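Lillosov Bimanual Sim: Frequently Asked Questions
Last updated December 2019

What does the package cover?
Lillosov runs the controller, the wrist view renderer and the policy client for two-arm tabletop tasks. Training code lives in the Moon repository and has its own FAQ.

Why does my policy fail when shadows are turned off?
It was trained with them on. The arms cast hard shadows over the table, and the encoder learns to use them as a height cue. Set shadows to the same value for training and evaluation.

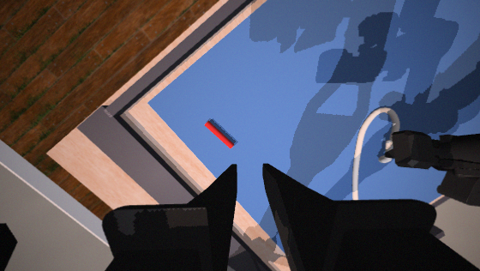 Hyun-seo Han writes that matching the flag was not enough at Wollville: the light direction also had to be copied from the training config, and success on the held-out seeds only recovered after that. We have added light direction to the config check, which now stops the run on a mismatch.

Can I change the shadow map resolution?
Yes, with shadow_res. The default is low to keep rendering fast. Changing it partway through a dataset is not supported.
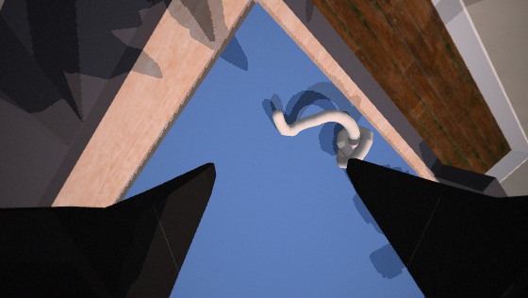
Segmentation masks are computed from object IDs, so lighting has no effect on them. Masks predicted from RGB are a different matter. A classifier that thresholds on brightness will split a white cord where it passes into shade, as at the gray looped end next to the right fingertip. Use the ID masks as labels and train on the shaded pixels too.

How is the cord modeled?
As a chain of 47 rigid capsules with bending and twist limits at each joint. More segments give smoother bends and a slower step. If the chain jitters at rest, raise the joint damping before you touch the solver iterations.

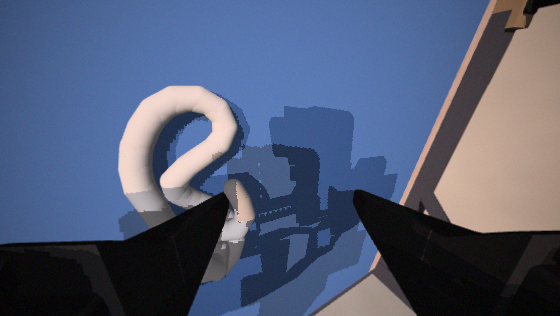 Contact between capsules that share a joint is disabled. All other pairs are checked, which makes tight loops the slowest case. The physics step runs at 1,000 Hz and policy actions are interpolated up to that rate.

How many episodes should I evaluate?
We use 200 per checkpoint, with 2 light settings. Hinutcombe submissions need the seed file attached.

Who do I contact about the planner?
Ah-rin Han. Include the config and the full log.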